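Before you buy an arm for the house: what I'd put in the budget first

I spent most of February pricing a small robot arm for the back hall, and my first spreadsheet had one line on it. The arm! By the time I ordered, the arm was the line I worried about least, so let me save you a few evenings.

Write down the job before you look at a single catalog. Mine was "pick up shoes and put them on the rack." Then list the actual things it has to grab. Sandals, kids' boots and canvas sneakers are three very different shopping lists when it comes to fingers, and I nearly bought a pair meant for little boxes (very cute, quite useless to me).

Check how wide the fingers open. Take a ruler to your fattest shoe, and measure it at the heel as well as the toe. The Farnent I liked best on paper lost out right there.

Set aside $500 for everything that isn't the arm. I mean it. Mine went on a mounting plate, spare finger pads, a longer power cord and a floor mat. Shamim Malik at the tool library in Pliriddale told me to double whatever I had down for pads, and I rolled my eyes and then did it. Good call.

Ask about the wrist camera before you pay. Is it in the price? Can you swap it yourself? Saraç sells theirs separately and I only found that out on the checkout page.

Borrow before you buy if you possibly can. Elaheh Asadi in Curkarcombe let me try hers on a Monday afternoon, and I learned more from that than from a week of reviews. Bring your own shoes.

Keep 5 hours a week free for the first month. You'll be moving furniture, re-teaching grabs and crawling around on the floor, and if you're paying a helper that belongs in the budget too.

Used arms are fine, but ask for the hours run and price new pads on top. I walked away from one because the seller wouldn't tell me.
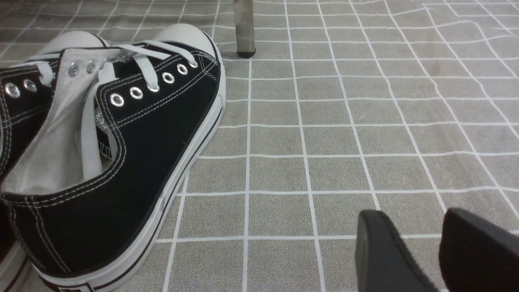
Filed under: Hallway & Entry

Canvas high-tops with the laces undone are what I'd test any arm on. Those white loops hang down into the opening, right where you might want a finger to go, and the thick rubber sole needs a good wide gap. Leave plenty of clear mat beside the pair, and mind the furniture legs when you're working out reach.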